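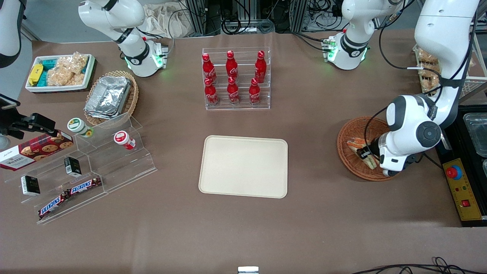
*The snack table at the Bundbridge open day, left arm busy in the sandwich basket.*

I'll tell you up front that I went for the free parking and the promise of lunch. My neighbor Analyn Tan had a spare ticket to the Wadach open day at their Bundbridge shop, and she knows I'll look at any machine that moves. So this is my review of the Palomino, their two-armed table robot, from somebody who fixes vending machines for a living and has opinions about snacks.

The setup first. You get two white arms over a brown table loaded with stuff you'd find in any break room: Coca-Cola in a clear rack, Snickers bars, chocolate-chip cookies, crackers, wrapped sandwiches in a wicker basket. There's a plain tray in the middle. You put in an order and the robot is supposed to fill the tray. I liked right away that they'd used real food in real packaging. I've been to trade shows where the robot moves foam blocks for an hour and everyone claps, and I always leave wondering what happens when you hand it a bag of chips!

The demo ran 14 minutes by my watch, and I stood through it twice (the second time I had a folding chair, thank you Analyn). Bottles are the easy part, if you ask me. They're stiff, they stand up straight, and any arm worth the money ought to manage one. What I wanted to see was the sandwiches. Plastic wrap is miserable stuff. It slides, it crinkles, it folds up on you, and the thing inside is soft enough that one good squeeze gives you paste.
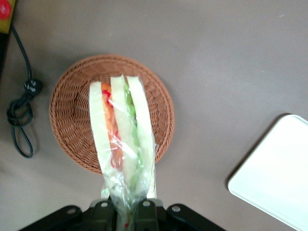 The Palomino goes for the twisted tail of the wrap and leaves the bread alone, and I thought that was pretty smart. It's how I'd pick one up if I had two fingers and a boss watching. These were carrot-colored on one side and green on the other, three slices of white bread, the kind of sandwich my aunt brought to every church picnic. I got to look one over after the second run and the bread wasn't squashed. I also ate it, and it was fine. Could've used mustard.

Now the gripes. It's slow. I don't mean thoughtful slow, I mean I could've filled that tray, eaten half of it and filled it again. The guy running the table said they keep the speed down when visitors are close by, and okay, fair enough, but then let me see it at full speed from behind a window. The other thing is the cables. They're all over the back of the table and there's a loop of them hanging around by the corner too. In a shop, sure. In a school cafeteria, some kid is going to grab one in the first week.

And the ordering screen needs work. It runs on a program called Vasiler and I had to tap "cookies" three times before it took. My fingers are big but they aren't that big.

Price? They wouldn't give me one for the arms. What they would quote was the rental for a weekend event, $1,297, with setup another $219 on top. I did the math in the parking lot and for my line of work it doesn't come close. For a company party or a science fair, maybe, because people really do crowd around it. There were 77 names ahead of mine on the sign-in sheet and I'd say most of them ended up at that table.

I'd give it three and a half stars out of five. Full marks for the gentle hands, a star off for speed, half a star off for that screen. If you're anywhere near Bundbridge they're running another open day in June, and you should go. Get there before eleven, the lot fills up fast and the overflow parking is a gravel field behind the tire place. Bring your own mustard.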